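# Teaching a two-handed robot to clear a plate by remote control

I've been recording demos on the Ritau setup since December and people keep asking me how I do it, so I've finally written it all down.
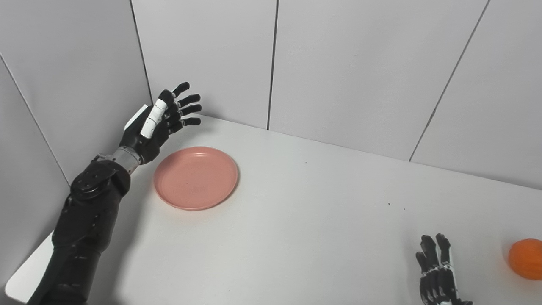
*Left hand hovering by the pink plate, right hand near the orange thing.*

The job I'm going to use is a nice simple one: pick up the orange thing, put it on the plate, let go, hands back to rest. Sounds like nothing, doesn't it? My first 13 tries were all rubbish, mostly my own fault, and nearly everything below comes from those.

## What you need

- the robot, both arms powered and homed
- a pair of control gloves (mine are the Budero ones, size medium, a bit tight over the thumb)
- the headset, so you're looking out from the robot's head
- a foot pedal to start and stop recording
- a plate and something to put on it

Pick a plate that's a different colour from the table. I used a white one on a white table for a whole afternoon and kept poking the rim because I couldn't judge where it was. Pink has been lovely.

## 1. Get yourself comfortable first

Sit down. I know it's tempting to stand up and wave your arms about, but you'll drift, and then your left hand ends up somewhere the robot's can't follow. I use a chair without armrests and keep my elbows in. Josée Leclerc, who taught me all this at Flondeldale, used to put a cushion on her lap and rest her forearms on it between takes. I laughed, and then I bought a cushion.

## 2. Match your hands to the robot's

Gloves on, pedal up, nothing recording yet. Hold your hands where the robot's hands are *before* you switch the link on. If you're out by much the arms will try to catch up with you, and they do it faster than you'd like!

Now open and close each hand slowly. Go through the fingers one at a time and finish with the thumb. If a finger lags, take the glove off and put it on again (nine times out of ten it's just twisted). If it still lags, run the glove calibration. That takes 44 seconds on mine, and yes, I have sat there and timed it.

## 3. Have a dry run

Do the whole thing once without recording. You want to know which hand is doing what. For this one I pick up with the right and keep the left near the plate, ready to steady the rim if it slides. Try not to swap halfway through your session. If you do want left-handed takes as well, keep them in their own folder.

## 4. Record

Pedal down, wait a breath, then go:

1. Bring the right hand over the orange thing with the fingers open.
2. Lower it, close gently, pause.
3. Lift a little higher than you think you need to.
4. Carry it across to the plate. There's a fair bit of table between the two, so don't rush this part.
5. Lower, open, pause again.
6. Both hands back to rest. Pedal up.

The pauses matter more than I expected. My early takes had me grabbing and lifting in one swoop, and the trained robot copied that swoop beautifully, usually with nothing in its hand.

Go at the speed you'd use to pour tea for somebody's gran.

## 5. Move things, then do it again

Shift the plate a few centimetres between takes. Turn the orange thing round too. Every so often start with the hands somewhere a bit odd. I aim for 50 good takes of a task before I train anything, split over two sittings because my shoulders complain.

What about mistakes? If you fumble and recover neatly, keep it. Those are really handy. If you fumble and it rolls off the table, bin it.

## 6. Name your files properly

Please, please do this as you go. Lorne Bergeron has a folder of 987 takes on the Arsenault drive, and a good chunk of them are called "test", "test new" or "test new ok". I use task, hand, number, so `plate-right-07`, and a text file alongside with a line for anything strange.

## If something goes wrong

**The arm judders.** Your own hand is probably trembling. Have a break and something to eat.

**The hand stops short of the table.** Your chair's too high, or you've crept forward. Unlink, sit back, start again from step 2.

**You feel queasy.** Headset off straight away. Looking down for long stretches sets me off, so I stop after every tenth take and stare out of the window for a bit.

I'll add a page on two-handed lifting once I can do it without dropping things.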